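Warnum Student Manipulation Project
Interim progress report to the Ilis Education Fund
Submitted Aug 19, 2019
Prepared by Lise Boychuk, project supervisor
Reporting period: April to date

1. Status

The project is on schedule for demonstration collection and behind schedule for training. Hardware for the hand-held grippers is complete. Software for synchronizing the video and jaw-width signals was delivered late and has been in regular use since the second half of the period. Spending is within the approved budget. One line, finger pads, will be exceeded and is discussed in section 4.

2. Work completed

The students built 2 hand-held grippers to the Varow drawings, with one revision. The original handle placed the wrist at an angle that became tiring after a long session, and the grip was rotated forward. The jaw linkage was not changed. Both units passed the repeatability check set out in the proposal after the pivot screws were retightened and secured with thread locker.

Collection moved from the classroom bench to ordinary homes at the start of the period. The bench recordings were clean but too uniform: same table, same light, same background. A policy trained on them failed on the first unfamiliar tabletop. The home recordings are slower to make and need more checking, and they are the material the project was funded to produce.

The current task family is packaged food. Students pick up a package, move it clear of its neighbors and set it down in a given place. Soft bags have been the most difficult item. The film folds under the pads, the contents shift, and the bag's outline changes from one grasp to the next - the object detector used in the first phase depended on a stable outline and has been dropped. 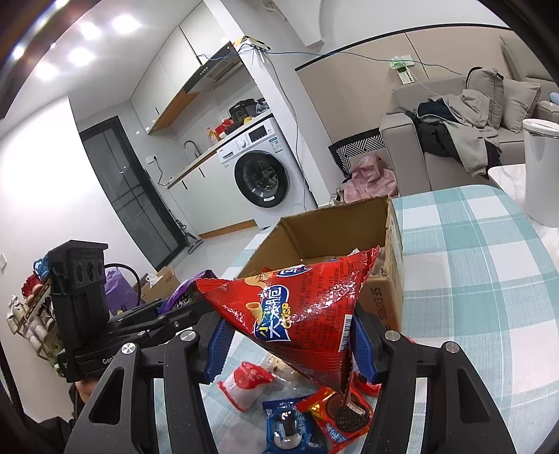
Photo: Warnum Student Manipulation Project

Corner grasps, with the pads closed on a lower corner of a large bag and smaller packets lying close by, are logged as a separate class. They leave most of the bag unsupported, and the students want enough of them to compare against grasps taken at the middle of the bag. Ridged pads are now standard for all bag work. Smooth pads remain in use for boxes and rigid containers.

3. Data

The students have recorded 312 demonstrations that passed review. The target for the full grant is 2,000. The rate of collection has risen since the review procedure was shortened, and the target remains achievable if a third gripper is in service by the next reporting date.

Review is done by a student who did not make the recording. A demonstration is rejected if the jaws leave the camera view during the grasp, if the width signal drops out, or if the package is touched by the free hand. Signal dropout accounted for nearly all rejections early in the period. Harvey Arsenault traced it to a connector at the base of the handle, and replacement connectors with a locking tab have been fitted to both units.

Each recording is stored with the package type, the grasp class and the initials of the operator. Home locations are recorded by code only, and written consent from the household is held on file.

4. Problems and changes

Pad wear is higher than planned. The ridges round off with use and slip increases before the wear is visible. Pads will be replaced on a fixed schedule, and we request permission to move funds from travel to consumables to cover this.

Training on the Ivanyshyn arm has not started. The arm was delivered without its mounting plate, and a plate is being machined in the school shop. No results on the arm can be reported for this period.

5. Next period

Mount the arm and run the calibration routine. Train a first policy on boxes, then on bags. Build gripper 3 to the revised handle drawing. Add drawers and cabinet doors to the task list only after the bag set has been reviewed in full.

A revised budget sheet and the current parts list are attached.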